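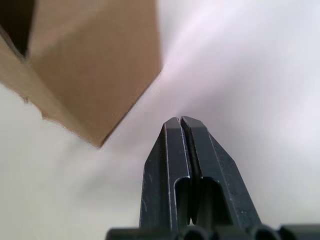

Packing room notebook, Brernedmont
May, entry begun 8:40 a.m.
Subject: brown cartons for the Majali shipments, second round

Continuing from the previous entry on carton storage. The purpose of this round is to settle which carton the packing room will keep as its standard for the Majali glassware sets, and to write the packing steps in a form that can be posted at the bench. The earlier draft of the steps was returned with comments from the receiving side. Those comments are addressed below where they concern packing. Comments on labeling have been passed to the shipping office and are not treated here.

Materials on hand

Plain brown cartons from Fudeck, delivered flat and tied in bundles. Two sizes were ordered, listed on the delivery note as medium and tall medium. The footprint is the same for both. Only the height differs.

Paper tape from Zidari, water-activated, one case. The older plastic tape remains in the bottom drawer and may be used for bundling scrap. It is not to be used on outgoing cartons until the question of tearing is closed (see the April notes).

Crumpled kraft paper, flat kraft sheets, and the folded dividers left from the previous project. The dividers fit the medium carton without trimming. In the tall medium they stand well below the flaps and need a flat sheet and a layer of crumpled paper on top.

The pale bench covering was wiped down before work started. It shows dust and fiber from the cut edges very clearly, which was helpful when comparing how much each bundle sheds. The Fudeck cartons shed less than the stock we held before. Most of what was found came from the hand holes, where the punched piece does not always come away in full. These pieces should be pushed out and discarded before the carton is filled. One was found inside a packed set during the first round, caught between two beakers.

Storage of the flat cartons

Humidity in the store was 66 percent when the first bundle was brought out. That is higher than we would like for unprinted board. The outer cartons in the bundle had a slight curve along the long panels, while those toward the middle were flat. After a night on the rack in the packing room the curve was reduced but could still be felt with a straightedge.

The bundles are now kept on the second shelf of the rack, lying flat, with a spare sheet of board above and below. Standing them on edge against the wall saves floor space and was the practice until this month. It should stop. The bottom edges take up moisture from the floor after it is mopped, and a carton with a soft bottom edge will not square up properly however carefully it is taped.

Bring out only what is needed for the morning. Any carton left over goes back on the rack, still flat. Assembled cartons should not be held overnight, as they are invariably used to hold something else.

Squaring and taping

The largest source of trouble in the first round was cartons that were closed slightly out of square. The top flaps then meet with a gap at one end and an overlap at the other, and the tape bridges the gap with nothing behind it. Receiving reported this on several cartons and attached a sketch, now taped inside the back cover of this notebook.

The following order of work was tried and is recommended.

Open the flat carton and fold it once past square in each direction, then bring it back. Fold in the short bottom flaps, then the long ones. Turn the carton over onto its top before taping the bottom, and set one corner into the bench square that is screwed to the left end of the bench. Hold the carton against both arms of the square while the first strip goes on. The first strip runs the full length of the center seam and down each end by the width of a palm. Press from the middle outward with the flat roller. Short strips across the two end seams follow. Leave it standing for as long as it takes to prepare the next carton.

Water on the tape: the brush setting on the dispenser had been turned up at some point and the tape was coming out too wet. It slid on the board and lifted at the ends as it dried. Setting returned to the mark. A pencil line has been added on the dispenser housing to show where the mark is, the printed one having nearly worn away.

Note for colleagues -- the paper tape cannot be lifted and placed again. If the strip goes down crooked, leave it and run a second strip over it. Pulling it off takes the face of the board with it and the carton must then be scrapped.

Packing steps, revised

1. Crumpled paper in the bottom, pressed down to the depth of a closed hand. Less than this was used in the first round and the base of the set could be felt through the bottom of the carton.

2. Divider, opened fully, with the long slots facing up.

3. Glassware wrapped singly in flat sheets. Stems and spouts point toward the center of the carton. Wrapped pieces should enter their cells with light pressure. If a piece drops in freely, add paper. If it has to be pushed, remove some.

4. Flat sheet of board over the divider.

5. Crumpled paper to just above the top score line, so that the flaps meet slight resistance when closed.

6. Packing slip on top of the paper, printed side up. The slip was previously placed under the top layer and was missed twice at receiving.

7. Close the short flaps first, then the long flaps, and tape as for the bottom.

The shake check remains in place. Lift the closed carton a little way off the bench with both hands and tilt it gently to each side. Any sound from inside means that the carton is opened and repacked. A faint shift of paper is acceptable. There was some disagreement over what is meant by faint, and it was agreed that a person in doubt should ask whoever is at the next bench to listen.

Stacking trial

Filled cartons were stacked in the corner by the window to see how the two sizes behave under load over a working day. The load was made up with sealed bags of sand to a total of 40 pounds on the bottom carton. Medium and tall medium were tested in separate stacks.

The medium held its shape. The side panels showed no bulge that could be found by hand, and the top flaps were level at the end of the day. The tall medium bowed outward on both long sides, more on the side away from the manufacturer's joint. The bowing had gone down somewhat when the load was removed, but a crease remained below the top score line on one carton. That carton has been kept and is marked with a pencil cross on the short panel.

It would be possible to add a liner to the tall medium. A trial liner was cut from scrap board and improved matters, but cutting it took longer than packing the set. If the tall medium is wanted for another purpose, Fudeck could be asked whether a heavier board is offered in that size. I would not pursue it for Majali.

Results so far

Of the cartons sent in the second round, 89 have been confirmed by receiving as arrived in good order. No breakage has been reported in this group. Two remarks were made on appearance: scuffed corners on one pallet, and a damp stain on a single carton that is believed to have come from the loading area. The carton was opened at receiving and the contents were dry.

Time per carton, from flat to closed, came to 14 minutes during the morning session. This includes wrapping. The figure was lower in the afternoon when wrapping had been done ahead and the wrapped pieces were waiting in trays. Working in that way is preferred where there are two people in the room. With one person it only moves the work from one part of the day to another, and the trays take up the space where the filled cartons should go.

Decisions

The medium carton is adopted as standard for the Majali sets. The tall medium is to be used up for returns of light material (tubing, empty racks, foam) and not reordered for now.

Paper tape on all outgoing cartons.

Flat storage on the rack, as described above. The wall position is to be kept clear.

Revised steps to be typed and posted above the bench. The older sheet should be taken down at the same time; two versions were up together in the spring and both were being followed.

Open points

The bench square is held by one screw at the far end and moves when a carton is pushed hard into it. A second screw is needed. Request placed with the workshop.

Scrap board is accumulating behind the door. It can be cut down for flat sheets (step 4) if it is clean and has no tape on it. A template in the size of the medium carton would make this quicker. The offcuts that are too narrow should be flattened, tied and taken down with the paper waste.

The knives in the drawer are dull and leave a torn edge on the board. Replacement blades are on the supply list. Until they arrive, use the knife with the gray handle and return it to the hook.

Dispenser brush to be rinsed at the end of each session and left with the bristles up. It was found stiff this morning.

3:50 p.m. -- Further to the stacking trial: the medium stack has been left under load for a second day. Sand bags are not to be moved. The reading will go on the next page.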